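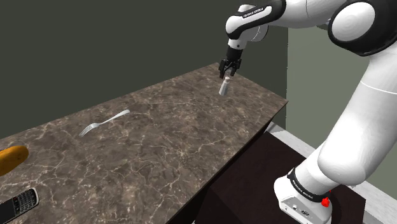
Tema 4. La sal en la cocina: cuándo, cuánta y de qué tipo
Apuntes de clase, curso de cocina doméstica, nivel inicial
Tiempo de lectura: 4 min

Usamos cookies propias y de terceros para mejorar tu experiencia. Aceptar | Configurar

Bueno, retomo donde lo dejamos, que el último día nos fuimos por las ramas con lo del caldo y me quedé sin hablar de la sal, con las ganas que tenía. Es mi tema favorito del curso (ya lo iréis notando) y también el que más preguntas me trae por correo.

Primera idea: la sal no pesa lo mismo en todas las cucharas. Una cucharadita rasa de sal fina lleva bastante más sal que la misma cucharadita de escamas, porque las escamas dejan huecos. Por eso os insisto tanto con la báscula. Mi compañero Gyula Takács, que da el módulo de panadería, directamente no deja entrar cucharas en su aula, y yo antes me reía de él y ahora casi le doy la razón.

4.1 El agua de la pasta

Yo trabajo con 10 gramos por litro. Hay quien pone menos y le queda bien, sobre todo si la salsa lleva anchoas, aceitunas o un queso muy curado. Lo de que la sal hace hervir el agua antes es un mito: en realidad sube un poquito el punto de ebullición, tan poco que en casa no lo vais a notar. Echadla cuando hierva o echadla al principio, me da igual, ¡pero echadla! Si la pasta se cuece sosa, luego no hay salsa que la arregle por dentro.

4.2 El pan

Aquí se calcula sobre el peso de la harina, y lo normal es un 2 %. Para la hogaza de clase ponemos 400 g de harina, o sea, 8 g de sal. Con 420 g ya serían 8,4, y ahí depende de si vuestra báscula marca decimales (la mía no, y sigo viva). La sal da sabor, frena un poco la levadura y deja la masa menos pegajosa. Quien se la olvidó en la práctica de julio sabe de qué hablo: aquello subía que daba gusto y sabía a cartón.

4.3 Carnes y verduras

Con la carne hay dos momentos buenos: justo antes de la sartén o bastante antes, un mínimo de 40 minutos. En el tramo de en medio la sal ya ha sacado líquido a la superficie y todavía no ha dado tiempo a que se reabsorba, así que cuesta más dorarla. Si os pilla ahí, secadla bien con papel y adelante.

Con las setas yo salo al final. Con la cebolla, al principio, que suda y se ablanda antes. La berenjena la salo por costumbre de mi madre, más que nada.

4.4 Salar desde arriba

Esto lo practicamos mucho. La mano, a un palmo largo de la comida, y moviendo la muñeca. Si acercáis demasiado los dedos, todo cae en el mismo sitio y sale un bocado imposible al lado de otro soso. Dinesh Suvarna, del grupo de tarde, me propuso ensayar sobre una cartulina negra para ver cómo cae, y me parece tan buena idea que la hacemos todos la semana que viene.

Para la próxima clase

Traed dos sales distintas de casa, las que sean. Haremos la cata con tomate y con patata cocida, sin aceite. Y repasad el porcentaje del pan, que lo pienso preguntar con otra cantidad de harina.

Compartir · 3 comentarios
Suscríbete al boletín y recibe los apuntes en tu correo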